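Talks > Winter programme > Finishing wood at home, notes

January 2018
Rahel Ortner

Start when the room has settled. Don't wait for the stragglers, they know where the chairs are.

Thanks to Wodbridge library for the room. Loos on the left, kettle on at half time. Phone off – mine too.

Opening. Who has a table at home with a white ring on it? Hands. Who made the ring? Fewer hands. Fine. Talk is about oil, wax and varnish, what each one does, and how to put right the ones you already have. No French polishing tonight, that's Jae-in's talk in October and he'll do it far better than me.

Say early: most of what goes wrong happens before the tin is open. Sanding. Everyone stops too soon or goes too fine. For oil I stop at 180 on a table top, 240 if I'm feeling fussy. Go up to 400 and the surface is so closed up that the oil sits on top and goes tacky. Did this to my own kitchen shelf. Tell shelf story, keep it short (last time it took seven minutes and we never got to wax).

Pass round the test boards now. Ask for them back!! Lost one at Echeverri.

OIL
Soaks in. Doesn't build a skin. Easy to patch. Raw linseed takes for ever, boiled linseed is quicker, tung is quicker again if it's the real thing. Thin coat, wait ten or fifteen minutes, wipe off everything you can. If it still feels wet, wipe again. Three coats over a week is plenty for a shelf, tables want more.

RAGS. Stop and look at them when you say this. Oily rags scrunched up in a bin can catch fire by themselves. Lay them flat outside to dry, or soak them in a bucket of water. The Areck hall people had a bin go up, only the bin thankfully. Say it again at the end.

WAX
Lovely to touch, poor at keeping water out. Good over oil, good over old polish. Thin again – everyone puts on too much and then can't buff it. Cotton cloth, go with the grain, leave it half an hour, buff with a clean one. A waxed table wants doing again once or twice a year. If you won't do that don't wax a table.

VARNISH
The tough one. Also the one that shows every mistake. Dust, runs, brush hairs. Thin the first coat, ten per cent or so, sand lightly between coats, don't go back over a bit that's started to go off. Leave the run. Sand it out tomorow. When varnish does fail it fails in flakes and you usually end up stripping the lot, so think about who is going to use the thing.

Which one for what: slide with the table on it. Don't read it out.

Half time – 14 minutes, not twenty. Tea.

SECOND HALF. Colour.

Clear finish isn't clear. Oil warms everything up, pale woods go yellow, walnut goes a lot darker. Water based varnish hardly shifts the colour and some people find it cold. Do the wet finger trick: lick finger, touch bare wood, that's near enough your oil colour. Gets a laugh. Then sunlight. Cherry darkens, walnut goes paler with years by a window, pine turns orange whatever you do. Lift any ornament off a sideboard and there's the mark under it. 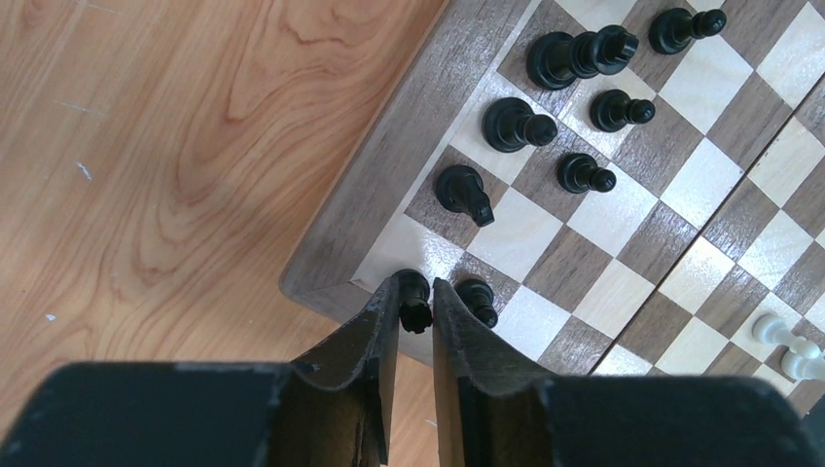
Mixed woods are where colour gets hard, so spend some time on this slide. One tin over the whole job and each wood takes it differently. Sometimes that's just what you want. Look at the chessboard, pale cream squares next to medium brown ones, and the border darker and greyer than either. Anything that pulled those tones closer together would do it no favours, and a brown stain over the lot would be a disaster. So, test on an offcut of each wood, same day, same number of coats, label the back. Pencil, not felt tip, felt tip bleeds.

White rings next. Usually damp trapped in the finish. Leave it a few days first. Then a bit of wax on a soft cloth, gentle. Black rings are worse, that's water got down to the wood, often with iron in it, and oxalic acid is the usual answer. Gloves, goggles, read the packet.

Scratches: if a fingernail doesn't catch, wax it and forget it. If it does catch, ask yourself do you really mind.

Questions. Somebody always asks about olive oil. No. It never dries. Someone from the Flarkar group may ask about food safe oils for choping boards, answer is mineral oil or a proper board oil, and re-do when it looks dry.

Rags again.

Get the boards back, should be 13. Chairs against the wall, out by 9.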